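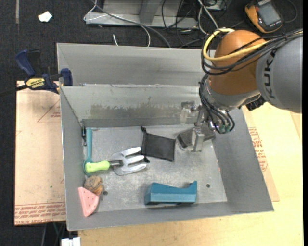
Missed picks after a bin shift usually trace back to the clamp, so check it before touching the grip program. Our cell lost its reference in August: the bar clamp had relaxed, the bin crept 6 mm, and the finger drove into the wall and tripped the arm. A single clamp near one corner, like the blue and black one on this bin, leaves the far side free to pivot - add a second on the opposite wall.

Stop the arm and lock it out before reaching in. Retighten, re-teach the corners, then run 30 picks at low speed.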